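3.2 Surface wear and the placement of storage containers

Wear on counter and table coverings was recorded in 51 households during the March visits. Participants were asked to leave mats and trays where they normally stood. Damage was scored on a grid laid over each mat, with separate scores for scratching, chipping and dirt held in the damaged areas.

Scratching was most common in the space directly in front of a tray or canister set. Printed floral mats showed this clearly, as chips in the printed layer exposed the white underneath (Figure 2).

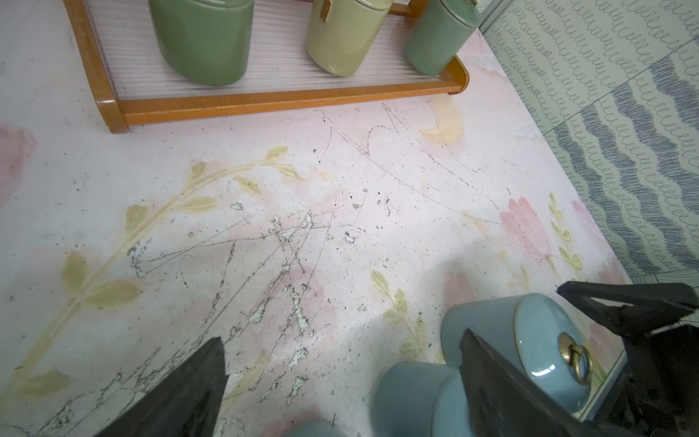
Figure 2. Floral mat with scratches and chipped patches in front of a wooden tray holding ceramic canisters.

In 33 households the highest scratch score fell within one grid square of the tray edge. Participants often described sliding full canisters forward before opening them. Fakhoury and Hollis reported a similar pattern for sugar and tea jars in the Flostwood survey, although their sample included only uncovered counters.

Mats kept under a tray for its whole footprint were harder to score, and two were left out of the analysis. Long curved scratches were coded separately from short ones.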